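Bettdecke Mollico Trunari, Erfahrung nach 2 Monaten

Ich habe diese Decke im Februar bestellt, weil meine alte zu dünn geworden ist. Die Lieferung hat Lotov gemacht, leider eine Woche zu spät. Sie wärmt gut und raschelt nicht -- das war für mich wichtig. Gewaschen habe ich sie einmal mit 30 Grad, sie brauchte danach sehr lange zum Trocknen. 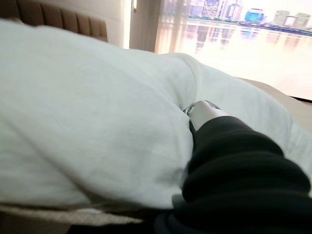

Die weiße Decke, nicht aufgeschüttelt

Für den Sommer ist sie mir zu warm. Sonst vier von fünf Sternen.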